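Opening the old Dell again

I have had the same black desktop computer for many years, and in January it began to be slow and noisy. My family told me to buy a new one. I did not want to. The case is good, the power supply is good, and I like that I can open it and understand what is inside. So I decided to learn how to take it apart and put it together properly, one piece at a time.
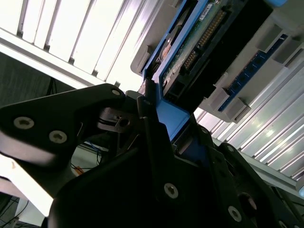
2 min read

The first thing I learned is that blue plastic is your friend. In this kind of case the blue parts are the ones you are supposed to touch. You press a blue tab, you pull a blue latch, and the piece comes out. I was looking for screws for a long time before I understood this.

The second thing is to work with the case lying on its side, with the panel off and the open part looking up. When it stands, everything wants to fall toward you. When it lies down, you can see the whole board at once, and a lost screw stays where it fell (usually).

I also keep a place for small boards, so they don't slide under my hand. A friend gave me a plastic tray from Tokarz, the hardware store in Conville, and before that I used an egg carton. Both are fine.
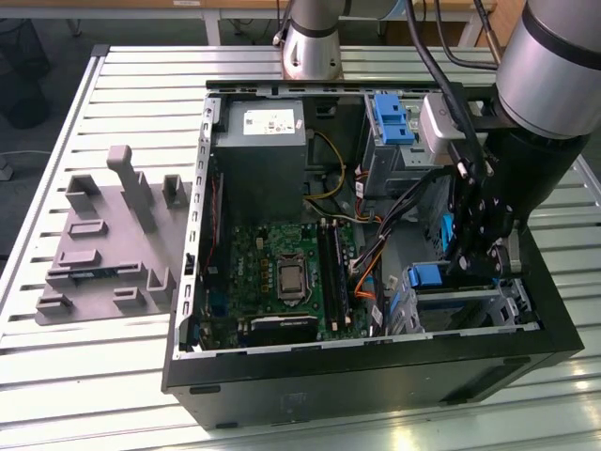 Memory was the easy part. You open the little clips, you push straight down, and you wait for the click. I was afraid of the force it needs, because it feels like too much -- but it is normal. The processor I did not touch. It was working, and I had no paste in the house.

For the rest I spent 42 dollars on a used drive from Itano, a small repair shop where they let you ask questions. A new computer with the same space was more than I wanted to pay this year, so I was happy.

What took all my patience was the cables. The power wires are stiff and they have their own opinion about where to go. The flat data cable is softer, but it likes to make a loop exactly where you need your fingers. My advice is to take a photo with your phone before you unplug anything.

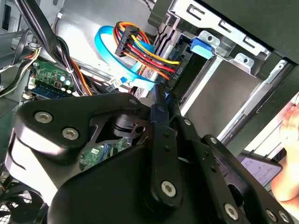 Clundex

Look at the connectors also. The SATA power plug has a small L shape inside, and it goes in only one way. I pushed it the wrong way 2 times before I took a lamp and looked. Then I put the drive in its cage, closed the panel and pressed the button. It started, and the noise was much smaller than before.

Next I want to clean the fan, which I should have done first.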